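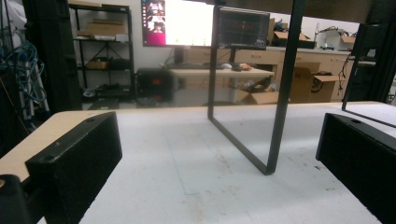 Maricica Costache has been making table legs for eleven winters, first in her brother's garage and now in a rented unit at the back of the old Valente dairy. She works in flat steel bar, painted black, and most of what she sells is the same thing: a plain open rectangle, two to a table.

"People come in wanting something complicated," she says. "I show them the rectangle and they usually go home with the rectangle."

She started after buying a second-hand desk that rocked. The top was good and the legs were not, so she borrowed a welder and made a pair. A neighbour, Urmas Kütt, asked for the same under a door he was using as a dining table. He still eats off it.

The welding is the quick part, she says. Keeping the frame flat while it cools takes more care. Steel pulls towards the weld, and a corner that was square when she clamped it can be out by 2 mm when she takes the clamps off. "On a leg that's enough to feel. You put your cup down and the table moves."

She checks each one by measuring corner to corner both ways, then stands it up on a bench and looks along it. Anything that leans goes back. She used to bend them straight over her knee, which she does not recommend.

Most of her tops come from Morena Leone, who runs a small joinery in Drerberg and sends them over unfinished. Costache will also fit legs to a top that a customer already owns, as long as it is thick enough to take a screw 20 mm long. Thinner than that and she suggests a batten underneath.

Paint is a sore point. She sprayed her first frames in the yard and lost a whole October's work to damp. These days she sends them out and waits for over 200 to be ready before she books the van – "otherwise the van costs more than the paint".

Asked about looking after a table, she is brief. Wipe the legs with a damp cloth, tighten the screws once a year and lift the thing when you move it. "Don't drag it. Get somebody on the other end."

She has no plans for a wider range. A customer did ask for a round one last spring, and she made it, and it is still in the unit behind the door with her coats on it.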